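Flendside Workshop Notes: A Morning of Upkeep on the Two-Arm Kitchen Cell
2021-12-06

If you have ever wondered who keeps the kitchen cell at Uvska in good shape, the answer for most of this year has been Tomomi Nakajima, and she was kind enough to let us stand around and get in her way for a whole morning. The cell practices cooking chores with two white arms at one table, and it gets a proper going-over after every 800 runs.

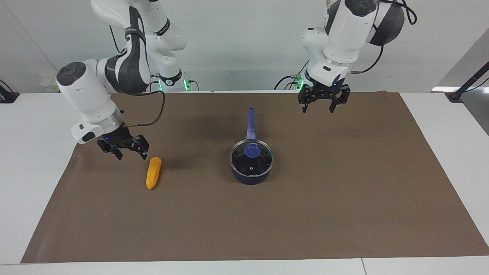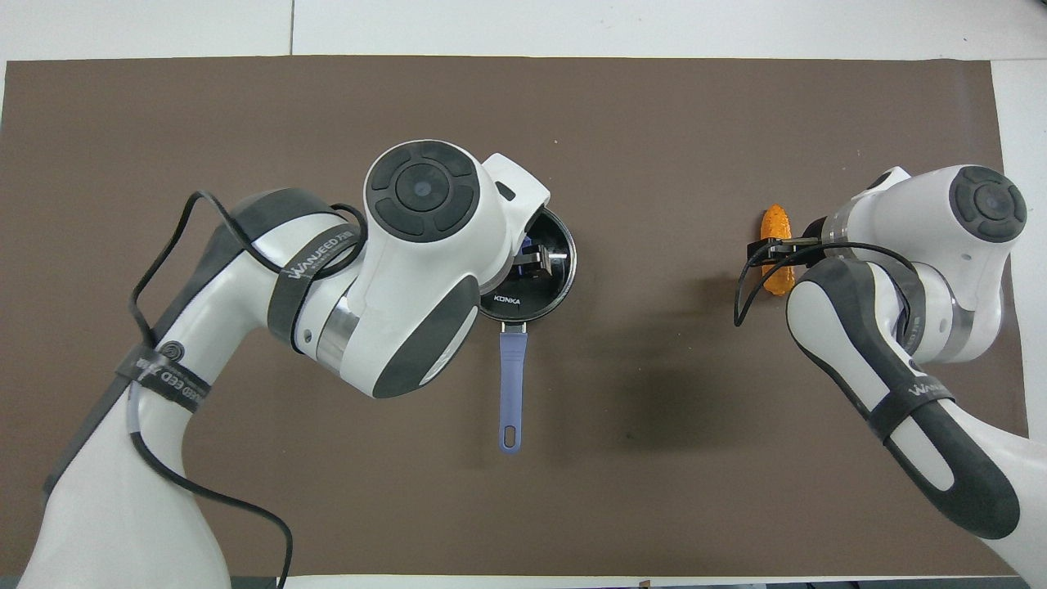
Both arms over the brown mat, with the toy corn that goes into so many of the cell's practice runs.

Tomomi likes to start with the cables, and she will happily tell you why for as long as your coffee lasts. A cable on a moving arm needs enough slack to follow every bend, but not so much that it swings down and snags on a handle or a lid (she has seen both, and she still sounds a little sore about the lid!). So she walks each arm slowly through its full reach, one joint at a time, watching the loops as they open and close, and loosens or tightens the straps as she goes. It is patient work and she doesn't care to be hurried.

After that come the grippers. She wipes the fingers down with a plain damp cloth, checks the screws with a small driver she keeps in her apron pocket, and closes each gripper on a strip of paper to see that it holds evenly along the whole finger. Last June one finger had drifted out of line by 3 millimeters, and the cell spent the better part of a week pinching cookware crooked before anyone thought to look there. The paper strip has been part of the routine ever since.

Myroslav Kravchuk looks after the software side, and he joined us with his laptop once the wiping was done. He has the arms visit 12 set points over the mat and compares where they end up with where they ought to be. The Semeniuk logging program, which he wrote with a good deal of help from his colleagues, keeps all the old readings, and this was check number 372. Both arms passed, although he wants another look at the left one's wrist before the holidays.

The mat is next on the list. Tomomi would like a fresh one from Wuvomier, in the same brown if they still carry it, and Myroslav has asked her to hold off until he finishes the set of runs he is in the middle of. They were still talking it over, very pleasantly, when we left for lunch.

Readers who would like to see the cell at work are welcome to write to the Flendside office and ask about a visit.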